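Home | Workshop | Opinion | Tools | Contact

Stop building robots for empty benches

By Iolo Hughes
Print this article | E-mail a link

Everyone at Koltelwood wants a clean table. Tape on the floor, one cube, arm picks up cube, everybody claps. Fine for a demo. Useless at home.

I've argued this with Eusebio Paucar since May and he still wipes the bench down before every run. Says you can't debug in a mess. Maybe - but my kitchen is a mess, so is yours, and a program that works on 100 tidy tries tells me nothing about breakfast.

So clutter from day one. Mugs on a tree. Corn in a basket. A toaster oven hogging the space you wanted for the elbow. Two arms if you've got them, becuase sharing a bench is half the problem. And put some liquid in the cup! An empty cup forgives everything.

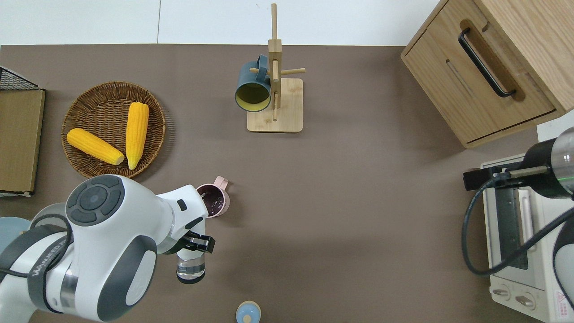 Yes it's slower. We lost 40 minutes one evening arguing over where a mug should go. I'd still take 30 ugly runs over 80 pretty ones, and I'd write down every bad one, in pen, on the sheet by the door where the whole workshop can read it. Colour code them if you must.

Eusebio can have his clean bench on his own nights. Leave the mugs where they are on mine, and put teh lids back on things.

Related items
- Allside: one shed, too many projects
- Witkowska on sharing tools fairly
- Grillaso build notes, part two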